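Mastering notes: the Nelness reissue

The remastered edition of Nelness, the second album by the duo Histby, is due in July on Zawadzka. It will be sold as a download in 24-bit and 16-bit versions and as a double twelve-inch cut at 45 rpm. The vinyl pressing is limited to 3,000 copies, the same number as the first edition, which was a single disc at 33 rpm.

Jadwiga Bielecka handled the transfer and the new master at Gotby. The source was the set of stereo mixdowns, kept at 24-bit and 48 kHz. The original master had been made from 16-bit bounces of these files, with a limiter already on the mix bus. Three tracks existed only in that limited form. For those, the separate parts were reloaded and the mixes rebuilt to match the old level settings, with Ebbe Bråten of Histby checking each one against the first pressing.

Running time has gone up slightly, to 62 minutes. The extra material is the full outro of the closing track, which was faded early on the first edition to keep side B within a workable length.

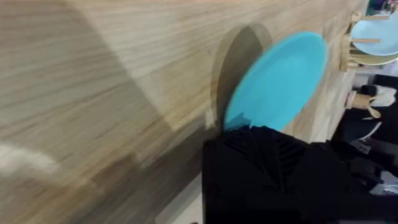

Will the new master be quieter than the old one?
The average level is lower on most tracks, by between two and three decibels, and the kick drum peaks are left higher above it. Club DJs mixing from the download should expect to raise the channel gain a little when moving from the old files to the new ones.

Low end was the main concern for the cut. Everything below 26 Hz has been filtered out, and the bass is summed to mono further up, at a point chosen separately for each side. Aleksandra Ziółkowski cut the lacquers and asked for one change after the first test: the hi-hats on side C were causing audible splash near the label, so the two tracks on that side have swapped places. The download keeps the original running order.

Tempo and key data have been corrected in the file tags. Two tracks were listed at half their true tempo in the earlier download, which caused trouble with automatic beat grids – the new files should load properly without manual changes. Existing cue points will not carry over, as the track starts have moved by a few milliseconds.

Anyone who bought the earlier download from the label shop can get the new files free of charge through the same account. Orders for the vinyl open at 10 am on the first day of the month. Sleeve notes are by Florence Bélanger.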